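Table-clearing project, spring term: script it or teach it?
Posted by Torbjørn Lundgren, 11/07/2022
14 comments | 6 shares

Hi all, and thank you for the kind words on our last thread, the students read every reply out loud at the start of club and it made their week. I help out with the Flekden robotics club, and we're getting a two-arm table task ready for the student showcase at Parkska in March. The job is simple to say: small things go in the tray or in a drawer, boxes get picked up and moved to the side. Doing it is another matter, of course! 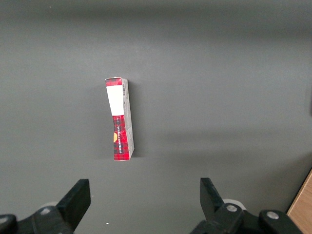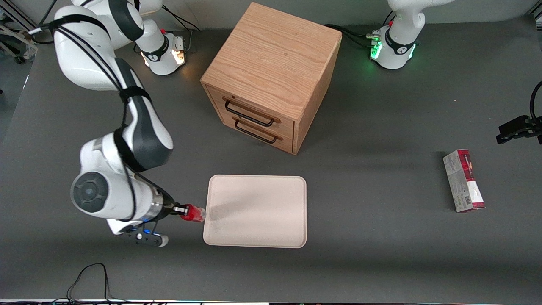
We have 19 students this term, which is lovely and also a bit of a crowd around one table, so they've split into two camps and each camp would like me to say the other one is wrong. The first camp wants to script everything. Find the object, work out how it's lying, pick from a short list of grasps, go. The second camp wants to drive the arms by hand, record it all, and train on the recordings. They've been very patient about that and have 1,519 recordings so far, of which 1,453 are left after they went through and threw out the ones where somebody sneezed or started before the recorder did.

I was leaning toward scripting, mostly out of habit (I came up through line automation and a script is like an old sweater to me), but the drawers are giving the script camp real trouble. If the arm pulls even slightly to one side the drawer binds, and then the whole sequence is off and it carries on happily as if the drawer were open. The recording camp gets the drawer more often but their arm dithers over boxes, sort of hovering and reconsidering, and at Parkska you're on a clock.

So what would you do with the months we have? I'd like to hear from people who've run this with high school kids in particular.

Torbjørn

----

millrace_beth wrote:
Torbjørn, this made me smile, we had exactly this fight two years ago and one pair of kids didn't speak for most of a month (they're roommates at college now, so it all came out fine). My vote is script the boxes and teach the drawers. A box is a box. It has flat sides, you know its size, you can measure the thing with a ruler. A drawer is all feel, and kids' hands are good at feel. We ran a little switch in Plelach that handed control from one to the other, and it took us a couple of weeks to get the handoff smooth, but after that each group could work on its own half without stepping on the other's toes.

----

oldservo wrote:
I'll disagree with Beth, with affection as always. A box is a box until it's shiny, or patterned, or standing on end. Look at the wrist view of that plaid one. A checked pattern like that gave our edge finder fits, because it wanted to call every line in the tartan the side of the box. And one that stands tall and narrow can go over with a light bump, so now your script needs a plan for that too, and a plan for when the plan misses. I'd teach all of it and spend the time on better recordings. 1,453 is a good start for one task, but if you've got trays and drawers and boxes all in that pile then you may have a thin slice of each. How are they split up?

----

Torbjørn Lundgren wrote:
Fair question, and I had to go ask! The answer is that the pile is mostly tray work, because the tray is the fun one and everybody wants a turn at it. Boxes are a small share. That probably explains the dithering better than anything I'd come up with. I'll admit I felt a little foolish, I'd been fussing over the gripper opening for a week.

----

Đồng wrote:
I was a student in a club like this not so long ago, so I'll speak up for the kids. Please don't pick one camp. The ones who lose will drift off, and they're often the quiet ones who write the good code. We did one run each way at our showcase and the judges liked the comparison more than either run. On the dithering: check whether the people recording paused before they closed the fingers. We all did, we'd stop to line things up and be careful, and the arm learned to stop too. When we asked everyone to keep moving, even a little sloppily, the hover got much shorter. Ours went down to about 18 seconds for a box, start to finish, and I was prouder of that than of my diploma.

----

oldservo wrote:
Đồng's point about pausing is a good one and I should have thought of it. I'd still drop the script, though. Two systems means two things to fix in the pits with your hands shaking.

----

millrace_beth wrote:
And one system means when it's down, everything's down! We'll never settle this, you and I. Torbjørn, whichever way you go, vary where the box starts. Ours always began in the same corner without anyone meaning it to, and at the showcase a judge put it down a hand's width over and the arm went to the old spot and closed on nothing at all.

----

Torbjørn Lundgren wrote:
Oh dear, I can picture that all too well. All right, I read the thread out at club tonight and there was a good deal of talking over each other - in a friendly way. We're going to put the tray aside for a while and record boxes, fresh starting spots each time, no stopping to line up. The script camp keeps the boxes too, so we can put the two side by side before winter break, and the drawer goes to the recording camp for now. They've asked Đồng whether you'd look over a batch if they sent some along?

----

Đồng wrote:
Happy to. Send the bad ones too, please, the ones you threw out. I'd like to see those first.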